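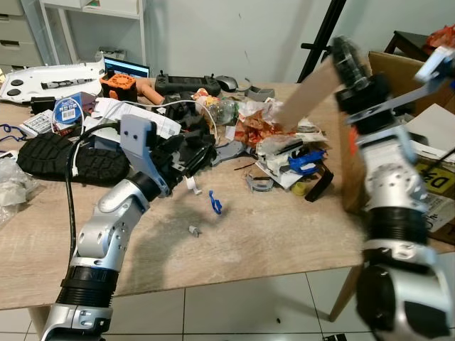
Work in this period went into the grasp planner and the arbitration layer that sits between it and the two arm controllers. The planner now scores candidates from a single head view and assigns each to an arm before any trajectory is requested. Mixed clutter remains the test condition. Long, flat items such as the tan cardboard strip held by the right gripper are the hardest class for the collision checker, as the strip extends well past the fingers and over the rest of the pile. Until February the checker modelled the gripper only. It now attaches an estimated volume for the held item and carries it through to release.

Project: Bendora two-arm sorting software
Report to: Renu Rathore, Vamwood
Prepared by: Gudrun Hägglund
Date: 2018-11-09

1. Perception

The segmentation model was retrained on 1,439 labelled head-view images. Clear plastic and foil still produce the most errors. Clear items tend to be merged with whatever is behind them, and crumpled foil is split into several small segments. Kornél Vass has added a merge step that compares surface normals across segment borders. It fixes most of the foil splits and does nothing for clear plastic. Depth values on clear surfaces are now discarded and filled from the table plane, a stopgap that gives grasp heights that are too low on bottles lying on top of other items.

Arm shadows on bare table were being labelled as dark flat objects. The current arm pose is now projected into the view and low-confidence segments inside the expected shadow region are dropped.

2. Planning and control

Arm assignment was previously a fixed split down the centre of the table. It has been replaced by a cost based on reach, joint margin and the volume already claimed by the other arm. Planning time per grasp is capped at 400 ms. If the cap is reached the arm holds position and the request goes back in the queue.

Of 161 logged two-arm runs, 17 ended in a software stop. Ákos Dudás has gone through the logs. Most of the stops came from stale claims: one arm finished its move but the release message was processed after the other arm had timed out. Claims now carry an expiry. The remaining stops were cable clearance limits on the left arm, and these are being left as they are.

3. Tooling

The replay tool (Visitz) loads a run and steps through planner state, claims and joint commands on one timeline. Eduardo Dagdag has moved the log format to a versioned schema. Older logs need to be converted before they will open.

4. Variance from plan

The regrasp behaviour in the work plan has not been started. The time went to the claims fault. We ask that it be moved to the next period with no change to the budget.

5. Next period

Regrasp for long items.
Height estimate for clear plastic using a second view.
Port of the arbitration layer to the Veres controller, subject to delivery of the updated driver.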